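Sesham 郁金香小花瓶套装

2023-08-22　文：Juwita Lubis

喜欢在桌上摆点花，又总是忘记换水的朋友，这一套大概会合您的心意。Sesham 是我们店里卖了好几季的小摆件，一只深灰色的竖纹圆筒花瓶，配一束红色仿真郁金香，收到以后拆开纸盒，把花插进去，稍微理一理叶子，就可以摆上桌了。花苞都是合拢的样子，圆鼓鼓地挤在一起，有一点光泽，叶子细细尖尖的，远看近看都很精神。

当初选花瓶的时候，我和同事 Ratih Tjoa 来来回回比了好久。浅色的瓶子也漂亮，可是放到白桌子上总觉得少了点分量，最后还是定了深灰。瓶身上一道一道的竖纹摸起来很舒服，拿在手里也不容易滑（我自己手汗多，对这一点特别在意）。
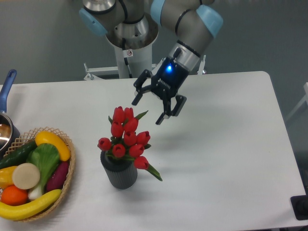 花束插好以后不必摆得太端正，让它往一边稍稍歪一点，反而更自然。如果您家里的餐桌比较大，旁边再放一只藤编篮子，装些仿真蔬果，颜色就热闹起来了，吃饭的时候挪到一边也不费事。有位老顾客 Melur Sumampouw 买了2套，一套放餐桌，一套放在玄关的鞋柜上，她来信说每天进门看到红花心情就很好，我们读了也跟着高兴了半天！

打理起来很简单：平时用软毛刷或者干布轻轻掸一掸灰，花瓣上如果沾了油渍，用拧干的湿布擦一下，再放在阴凉的地方晾着。请不要长时间放在太阳直晒的窗台上，颜色会慢慢变淡。瓶子是给仿真花准备的，没有做防水测试，想插鲜花的话，请在里面另外套一个小玻璃杯。

商品编号：374
售价：221元（含花瓶与花束，篮子及蔬果另售）
包装：纸盒，内有软纸衬垫
发货：付款后6天内寄出

送礼的话可以在订单里留言，我们会帮您换上素色包装纸，再手写一张小卡片，卡片上的话请尽量写短一些，字多了实在写不下。

最后更新：2023年1月以后的订单均适用以上发货说明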